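Section 6: Working the Linen Station with the Hand-Held Grippers

Before you start this section, please make sure you have finished Section 5 (charging, straps and sign-in) and that you have had your walk-through with a shift lead. If you joined the Clernville site after January, your walk-through was done on the new grippers and you can skip the note on the old ones further down.

We know that a lot of you came to this job from housekeeping or from the laundry floor, and that some of you have been folding, hanging and sorting linens for longer than Gralis has been a company. Please don't let the gear put you off! The grippers are there to record how you do the work, so that the Lykkegaard arms downstairs can learn to do the dull and heavy part of it. You already know the hard bit. What this section teaches is how to do it with two slightly clumsy plastic hands instead of your own.

6.1 What changes in your day

Your hours, your breaks and your rate stay as they are in your letter. What does change is the order of the work. On a recording shift you will handle fewer pieces than on a regular shift, and nobody will hold that against you. The old target of 600 pieces does not apply while you are wearing the straps. Your lead will log the shift as "R" on the board, and the regular crew will pick up the difference.

You will also find that you are asked for your opinion quite a bit more than before. When an arm downstairs keeps dropping robes or bunching up towels, the engineers will come and ask you how you would pick one up. Please tell them, and take your time about it. Sioned Gronow keeps the list of these questions and makes sure the time you spend answering them is paid as work time, including when somebody stops you on your way out.

6.2 Putting the grippers on

1. Sit or stand at your station with both sleeves pushed up.

2. Put on the elastic bands, one on each forearm. They should be snug, with enough give that you can slide a finger underneath. If a band leaves a mark after a few minutes, loosen it or ask for the wider size.

3. Pick up the left gripper first, then the right. Open and close each one a few times until the squeeze feels natural in your hand.

4. Bring the cable down along your forearm so that it does not swing in front of the jaw.

5. Say "ready" out loud and wait for the tone from Clondiseo, the recording program. If you hear two tones, one of the grippers was not picked up. Set both down and go to 6.6.

CAUTION: Cables on the floor are a trip hazard. Look down before you step, and don't walk away from the station while you are connected.

6.3 Picking up a hanger

Start with hangers. They are stiff, they keep their shape, and they forgive a lot of small mistakes, which makes them a kind first task for anybody new.

1. Move the gripper in slowly with the jaw open.

2. Line up the finger pads on either side of one arm of the hanger.

3. Squeeze until the pads stop moving, then stop squeezing. Pressing harder will only tire your hand.

4. Lift straight up for a hand's width before you turn or carry it anywhere.

NOTE: If you miss, just try again without stopping the recording. Missed tries are useful to the people downstairs, and there is no score being kept. 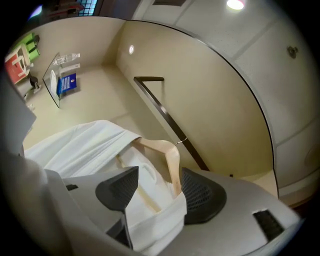 Hanging up a piece that already has something on it takes more patience than picking up a bare hanger, and most people need a good few tries before it feels easy. The weight of the fabric pulls the hanger around, usually right at the moment when you would like it to hold still. Grip the wood between the two black pads, with the white piece draped over it left to fall to one side, and get the metal hook over the brown handrail before you think about anything else. Once the hook is over the rail, wait a breath, then open the jaw slowly and draw it back toward yourself. A rumpled piece is perfectly fine at this stage. Smoothing comes later, and it is a separate task in the program with its own tone.

CAUTION: Do not use the wall rail to steady yourself while you are wearing the grippers. If you feel off balance, set the grippers down first.

6.4 Working from a pile

This is the task people ask the most questions about, so we have made it a little longer. A pile behaves differently every time. Pieces cling to each other, a corner you thought was free is tucked under something else, and hangers get buried and need to be fished out.

1. Begin at the top. Take whatever is loosest, even if it isn't the piece you wanted.

2. If a hanger is lying on the fabric, take the hanger before the fabric.

3. Use one gripper to hold the pile down and the other to lift. You may swap sides as often as you like.

4. If two pieces come up together, lower them, let go, and take a fresh hold.

5. Keep the marker cubes on top of the grippers facing outward and uncovered. A towel thrown over a cube means the program loses track of that hand.

6. Clear away any cable or device that has worked its way into the laundry before you pull on it.
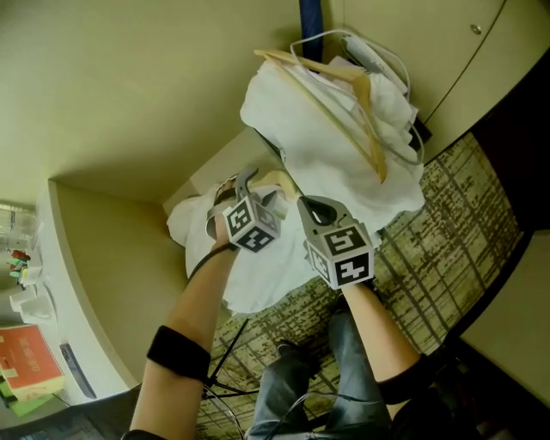 Figure 6-2. Both grippers at the pile, with a hanger lying across the top.

Work at whatever pace you would use on a quiet afternoon. New people tend to rush because the tone makes them feel timed. It only marks the start, and you can take as long over a piece as you need.

NOTE: On the old grippers (serial numbers up to 762) the jaw can stick when it is nearly closed. Tap the release with your thumb and carry on. If it sticks twice in one shift, swap the unit and put an orange tag on it.

6.5 Rest and swapping out

Take your hands out of the grippers between tasks, every time, even when you feel fine. Shake them out and have a drink of water. The squeeze uses muscles that ordinary folding doesn't, and sore thumbs in the first week are common enough that we would like to hear about them early. You can ask to move back to regular work in the middle of a shift, and your lead will arrange it without making you fill in anything.

6.6 When something goes wrong

Two tones at the start: set both grippers down, wait for the light to settle, pick them up again left first.

No tone at all: check that the cable is pushed in fully at the gripper end.

Code 61 on the screen: the program can't see one of the cubes. Wipe it with a dry cloth and turn it toward the light.

Band slipping: dry your forearm and move the band a little closer to the elbow.

Anything hot, cracked or smelling odd: put it down, step back and call your lead. Don't unplug it yourself.

Questions about this section, or a better way of doing any step in it, can go to Sioned at the linen desk. Several of the steps in 6.4 were rewritten after people on the floor told us the first version was wrong, and we are glad they did.

Section last revised 29 Mar 2025. Continue to Section 7, Smoothing and Folding.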